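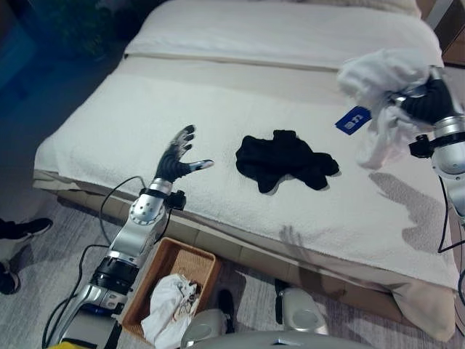 Margit Strömberg wrote back after the last handout: why start with towels and T-shirts, surely blocks are easier? Fair question. Blocks are easier. You'd finish in a weekend and have learned how to pick up blocks. Cloth makes you fix your cable routing, your hand timing and your lighting, all in the first week. So cloth it is.

Shared Workshop Builds, handout 2
Two-arm laundry build – hands, cables, first picks

Read before Friday. Bring your own notebook, the shop one is full.

What we're covering
Getting both hands to open and close on command
Cable slack at the elbow and wrist
Picking a soft thing off a soft surface
Logging, a little bit

Not covering walking, balance or anything with stairs. Base stays parked.

1. Work surface

A bed is a good surface and a bad one. Good: right height, forgiving when a hand comes down too hard. Bad: it gives. You command the fingertips to the surface and the surface moves away, so your height number is only true untill you touch it.

Put a terry towel over it. Flat, tucked at the far end. White towel, dark garment for the first picks. Then dark towel, dark garment later, when you want to be miserable.

Keep a basket on the floor within reach of one arm. Check that reach with the motors off, by hand, before you write any code for it. Last term two groups didn't and the arm hit its joint limit above the rim and just sat there humming.

2. Cables

Most of the lost hours last term were cables. Rules:

Arm fully out, then check slack. Arm fully folded, then check again. Both.
Leave a loop at the wrist. Tight wrist cable = hand that drops out for half a second and you'll blame the software.
Nothing on the floor where feet go. If it has to cross the floor, tape it.
Label both ends. L and R. Yes even if it's obvious today.

Ivar Bråten lost a whole evening to a left hand answering right hand commands. Plugs swapped. No labels.

Connectors: we use the Nordin ones from the parts drawer, the keyed kind. Don't force them. If it doesn't click turn it over.

3. Power and stopping

Stop button goes to the person standing nearest, not to the person typing. One job, hold the button, watch the arms. No phone.

Order on: base, arms, hands.
Order off: hands, arms, base.

Arms will sag when power goes. Park them over the bed first. Never cut power with a hand above the basket, the rim will catch a thumb.

Speed cap is 30 percent for everybody. It's set in the config file and please leave it there. You can ask for more after you've done a clean session with someone watching.

4. Opening the hand

Before any pick, open hand, palm up, hold. Look at the fingers. All of them should reach the end of travel. One that stops short usually means grit in the joint or a tendon that needs taking up.

Then palm down, same check. Gravity changes things more than people expect.

Calibration routine:
Run the open command, wait for it to settle
Write down the finger values
Close on nothing, write down again
Repeat until two runs agree

If they never agree, stop and find me or Yupin. Don't average them and carry on. We can always tell.

5. The pick

Cloth has no edge you can count on. Aim for a ridge, any fold standing up off the surface. Fingers come down either side of the ridge, thumb opposes, close slow.

Come in at a slant. Straight down pushes the fold flat and then there's nothing to grab.

Close until the current rises, then a bit more. Lift a hand's width. Pause. Look. If it's slipping, lower and open, don't chase it upward.

You'll grab the towel too. Everyone does. Two fixes: shallower approach, or pin the towel down better at the corners. Try the second one first.

Tags and labels on garments – fine to leave on. They do confuse the color threshold, so mask them out if you're using the simple vision script. Lâm Mạch has a version that does this, ask him for it, it's not in the shared folder yet.

6. Light

Wrist view blows out easily. Window plus white towel plus white wall and you get fingers and a lot of nothing. Options: pull the curtain, drop the exposure by hand, or move the lamp behind you. Auto exposure is OFF for all recorded runs. It hunts every time the hand passes over somthing dark and your runs stop being comparable.

Also watch for arm shadows. Shadow on a white towel looks like a dark garment to a dumb threshold. Ours is a dumb threshold.

7. Sleeves and covers

Ribbed cover over the wrist keeps lint out. Lint gets everywhere, bed work is worse than table work. Check the cover for pinching when the wrist is bent all the way. If it bunches up against the fingers, slide it back and refit. Clean the fingertip pads with a damp rag, let them dry. Slick pads are half of all failed picks.
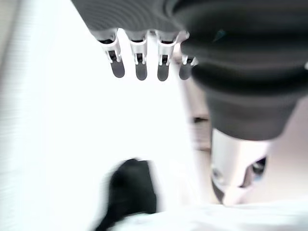 8. Logging

One line per attempt. Garment, hand, result, note. Short notes. "slipped" is ok. "weird" is not ok.

Save every run, the bad ones too. File goes in your group folder on the Plateo drive, group name first, then run number. The sheet we inherited had 762 rows and no column for which hand. Useless for what we wanted. Hence the hand column.

Target: 70 percent clean picks on one garment before you move to a second one. Clean means garment only, no towel, held through the pause.

9. Second hand

Only once hand one hits target. Give the other arm the dull job at first: hold a corner, stay still. Then take the garment in the air, hand to hand. Close the receiving hand, check it has it, then open the giving hand. Write that check in as a real step. A sleep() is not a check.

Keep the elbows out. Arms crossing over the middle of the bed is how you get a knock. Frøydis Halvorsen drew a no-go zone for the middle strip, copy is on the wall by the drill press.

For Friday
Sections 2 and 3 done, labels on
Calibration values written down for both hands
One garment, dark, no buttons or zips
Decide who holds the stop button

Parts still owed: Wallon group, finger pads. Mivitz group, your longer wrist cable is in the drawer with your name on it.

Questions to the list please, not to my phone at midnight. Room is open till 9 pm.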